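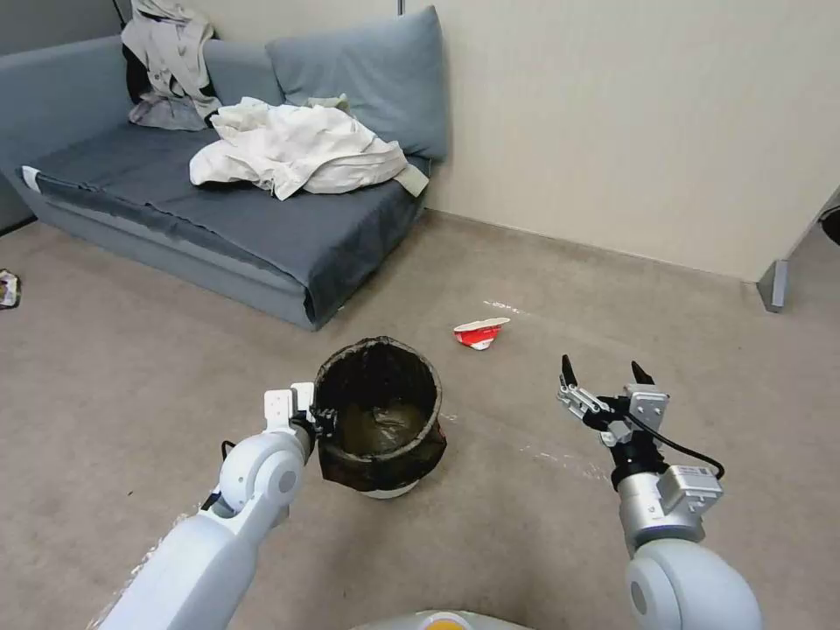 ## Nukelholm fitted seat cover, slate

Reviewed by Sandra Ackroyd, 2024-04-05

The Nukelholm is a one-piece stretch cover for the seat of a low sofa. It does not cover the arms or the back cushions. I bought the slate version in February for a gray-blue Whitlock sofa with a rounded left arm, and it has been on the seat since then except when in the wash. The sofa is in the main living space and gets daily use, including as a place to put laundry.

### Specifications

- Fabric: polyester and elastane knit, brushed on the upper side
- Listed seat width: up to 2,000 mm
- Measured width, flat and unstretched: 1,492 mm
- Weight on my kitchen scale, dry: 1,870 g
- Fastening: elastic hem, two straps under the seat
- Care: machine wash cool, line dry

The instructions give the maximum width only. Anyone with a narrow sofa should ask the seller for the unstretched figure before ordering, as a cover that starts out too wide will never pull flat. On mine there was enough tension in both directions.

### Fitting

The first fitting took most of an evening. The sofa has to come away from the wall, the back cushion has to come off, and the rear hem goes on before anything else. I started at the front, as the leaflet suggests, and had to undo it. Starting at the back, with the straps left slack until all four corners are seated, is much quicker.

The front hem does not reach the bottom of the base. A band of the original blue-gray upholstery remains visible underneath. The two colors are close enough that I have left it alone, but on a white or tan sofa the step would be obvious. A deeper front panel would solve this and would also give the elastic something firmer to grip.

There is a small white label at the front left corner. It is sewn into the seam, so it cannot be moved to the rear without turning the whole cover around, and the corners are shaped differently front to back. I will probably cut it off. White on dark slate is a poor choice for a care label, and a poor choice of corner.

### In use

The surface holds its position well when someone sits down and gets up normally. It moves when someone slides along the seat. After a week of ordinary use I find a ridge near the armrest and have to push the fabric back into the gap with the edge of a ruler — a wooden spoon handle also works.

Dark slate hides crumbs poorly and shows pale lint very clearly. Off-white cotton is the worst offender. A sheet left in a pile on the seat will leave fibers behind, and these need a damp rubber glove or a lint roller. The vacuum nozzle lifts the knit before it lifts the lint. Gray and lavender items leave nothing I can detect.

The brushed side does have one advantage: clothes stay where they are dropped. A shirt thrown over the bare upholstery of the back tends to slump, while one on the covered seat does not travel.

### Washing

I have washed it 2 times. Neither wash changed the fit. The cover takes up most of a medium drum and comes out heavy, so a sturdy line is needed. Color transfer onto a white test cloth was nil in the first wash, which I had not expected from a fabric this dark.

### Items nearby

I use a small Bisen cylinder bin on the carpet in front of the sofa, with Jekia dark liners. The bin is stable enough when it has some weight in it. The liners are larger than the bin requires, so the rim folds over a long way and the bag hangs well down the outside. They are thin and partly see-through. I would buy the bin again and try a smaller liner. Neither has stopped food wrappers from ending up on the carpet.

### Verdict

Good fabric, adequate fit, short front panel. I would recommend the Nukelholm for a sofa of similar color to the cover. For a contrasting sofa, measure from the top of the seat to the bottom of the base first and compare it with the panel depth, which the seller will supply by email.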